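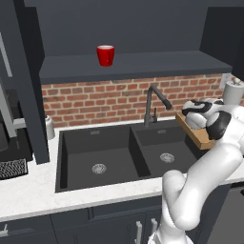 The sink station in Hustine, red cup on the shelf and the arm at the board.

Hustine is a pack of simulated kitchens for training and testing robot arms. It's sold by Imulero as a download, and it costs 100 dollars for a single seat. I bought a seat in April and have used it most working days for our tabletop work at Jirnivdale. We needed kitchen tasks we could run overnight without tying up the one real arm we have.

You get 20 kitchens, 20 tasks and a library of 461 objects. The tasks are the usual ones: put the cup on the shelf, move the kettle, clear things away from the sink. Each comes with a start state, a success check and a time limit, all in plain text files you can edit. The objects are mostly dishes, pans, food packages and small appliances.

Setup

The download took most of an afternoon on our connection. Installing was easy on the newer machine. On the older one it stopped twice on a graphics driver message that isn't in the manual. Support answered the next morning with the right driver version, and the third try worked. The manual is short and has a good index. It could use a page on multiple displays.

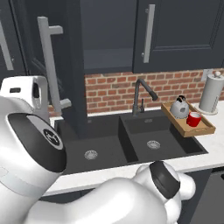
Yu-na Son
Test engineer, Jirnivdale

Most of my time has gone into the sink kitchen with the red brick wall, so that's what I can speak to best. It has a black double sink, a white counter and very little free room between the two basins and the wall. That makes it a fair test. An arm reaching for something at the back has to come in over the sink and keep clear of the faucet, and a planner that looks fine on an open table will get stuck there.

Contact is handled well. Cups stay put once they are down, and a tray resting half over the edge of a basin tips when you load the wrong side, the way I'd expect. The kettle is the weak one. Its handle has a collision shape that is thicker than what you see on screen, so the fingers stop short and the grasp scores as a miss. I fixed it by swapping in a simpler shape, which took ten minutes. It should have been right in the box.

Lighting is good enough for our use. You can change the strength and direction from the settings file, and the shadows under the shelf move with it. Reflections on the glossy cups cost a lot of frame rate. I turn them off for training and back on for evaluation.

Cameras

There are fixed views and a wrist view, and you can add your own. The wrist view is the one our policies depend on, so I checked it more than the rest. 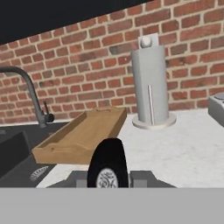 The default mount sits too low for my taste. A strip along the bottom goes to the arm itself, and I would sooner spend those pixels on the counter. Raising the mount is one line in the config. Do it before you collect anything, as a dataset recorded with the old mount won't mix well with the new one. I lost two days of runs that way.

Depth output from the same camera is clean, maybe too clean. If you plan to move to real hardware, add noise. Deok-su Ra wrote a small script for it here, and our transfer results got better after he did.

Compared with Hyun

We used Hyun before this. It starts faster and its task editor is easier to learn. Its kitchens are plainer, though, with wide counters and hardly anything on the walls, and our policies had stopped learning much from them. We've kept Hyun for quick checks of new code and moved the longer runs to Hustine.

What I would change

Fix the kettle handle. Let the success checks report how far off a placement was, where they now give a pass or a fail and leave it there. Put the driver version in the manual. Drawer tasks would be welcome too, as the current set is heavy on picking up and putting down.

The license is per seat and covers updates for a year. There is no discount for schools that I could find. One seat has been enough for the two of us because the batch mode runs without a display and doesn't hold the license while it works.

I'd buy it again at this price. If you only need a table and a few blocks, Hyun will do and you can skip this one.

Posted 16/09/2020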